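Re: [handheld-collect] Draft rules for home sessions, v2 comments

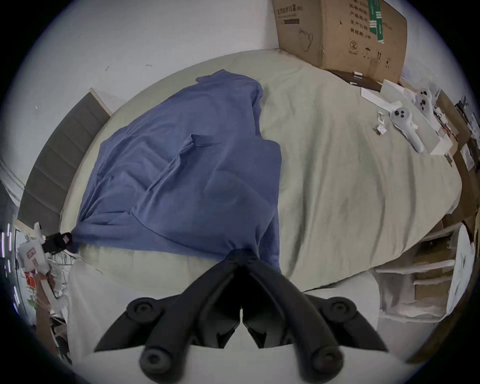
Kamonchanok Chantharasri

Replying inline to Ottmar because I have a handover in a bit and won't get to a proper writeup. Sorry for fragments.

Ottmar Pfeiffer wrote:
> I have read the v2 draft and I still think section 4 is too loose.
> "Clear the work surface where practical" will be read as "don't
> bother". My proposal is that the surface holds the task object and
> nothing else, no exceptions, and any episode that breaks this is
> dropped at review. The Breltitz sets were done this way and we had
> very few arguments with the annotators.
>
> Second, the draft says nothing on cables, or on what the operator
> does with spare gear during a take.
>
> Third, who signs off? Marisol's text says "the site lead" but in a
> private home there is often only the operator.

On the first one, no. Breltitz was a bench. These are bedrooms. Look at the still up top: blue cloth on the sheet, fine, that's a folding or pick-up type object. Then two motion controllers and bits of white packaging on the same bed, cardboard box at the far end. Under your rule it's gone. Under mine it stays, with a clutter tag. If we strip every bed down to one shirt we get a policy that can fold one shirt on a stripped bed.

What I'd accept, and I think Marisol would too:

4.1 Nothing within a forearm's length of the task object that the jaws could catch by accident. Straps, clips and paper sleeves are the ones I worry about, a thin strap under a cloth corner and you've grabbed both.
4.2 Household stuff outside that zone stays where it is. Don't tidy, don't restage.
4.3 Project gear (controllers, chargers, spare pads) goes off the surface before the take. If it's on there, tag it "gear", don't drop it. Reviewers can filter later.
4.4 Packaging: off the surface OR left alone for the whole session. No half and half, it makes consecutive episodes look like different rooms.

For scale, the Usura batch has 3,204 episodes and 1,266 of those would fail Ottmar's version. I'm not throwing that out over a box.

Second point, agreed on cables. Suggest: any cable that reaches the bed or table gets routed away from the operator's side, and checked at the start of each block of 15. Nattawut wanted every take, but operators will just tick the box without looking. A check that poeple do is worth more.

Also please, pads. v2 says "inspect gripper" and stops. Make it: all rubber pads on both jaws present, seated, wiped. Buppha had a whole afternoon at Thammasiri with one pad half off and it only came up in review.

Missing from v2 altogether is privacy. Labels and papers on desks and shelves. The operator should do one slow look round before recording and turn over anything with a name, an address or a number on it. Printed cartons are fine unless there's a shipping label with somebody's details. Screens off. I'd make this a hard fail, the only one in section 4 honestly.

Third point, sign off. In a home with one operator, let the operator sign and have a remote reviewer countersign from the first and last episode of the block. Teteo has done it like that since January, no complaints that I've heard. Marisol can you change "site lead" to "responsible person" and define it once at the top? It's used three diffrent ways now.

Small things:
- sec 2 still says "table" all the way through. Should be "work surface", beds and floors are in scope
- sheet wrinkles: no need to smooth between takes. Do put the cloth down differently every time, though. Drop it, don't lay it
- the tag list in the annex has "clutter-low" and "clutter-high" with no definition of either. Ottmar, yours if you want it
- annex B numbering is off after the second entry

If no one objects by 5 pm I'll merge 4.1 to 4.4 as written and leave the sign off bit open for Marisol. Objections on list please and not in chat, I lose them in chat.

Kamonchanok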